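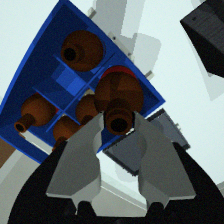

Rules for a Simulated Pick Cell
Project report, Soo-ah Chae and Lucian Mocanu
Robotics Practice, May 2025

1. Purpose

Our task was to write a short set of working rules for a simulated arm that handles bottles in a divided crate, then check whether a second team could follow them without asking us anything. We did not try to make the arm faster. The grade was for the rules and the evidence behind them.

2. Rules we kept

We began in March with 29 draft rules, mostly copied from lab habits. After review we kept 13. The ones that mattered most were:

Approach from above the crate and stop before closing the fingers.
Never cross a divider with the fingers below rim height.
Log every stop, including the ones the operator thinks are harmless.
Change one setting per run and write it down before starting.
A run with a missing log entry is not counted, even if the pick went well.

The last rule caused the most argument. It cost us 15 runs out of 147, and some of those were good picks. We kept it anyway — a log with gaps can't be checked by anyone else.

3. Working over the bin

The hover stop is done with the fingers open and the gripper over the bin. The operator checks alignment at this point and either continues or backs out straight up. Sideways corrections are made only after backing out.

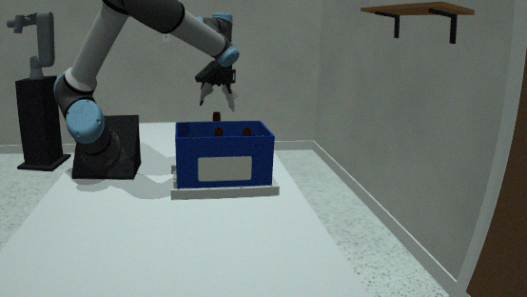
Covadonga Salcedo wrote in her review that the hover rule should give a height in numbers, as her team had read "above the crate" in two different ways and both seemed allowed. She also asked who may cancel a stop once it has been logged.

We agree with the first point. The rule now refers to a height set in the cell's settings file. On the second, the operator may cancel a stop, but the entry stays in the log with a reason next to it.

4. Left to do

The rules say nothing yet about restarting after a dropped bottle. Socorro Cusi has a draft of that section, and it still needs to be tested.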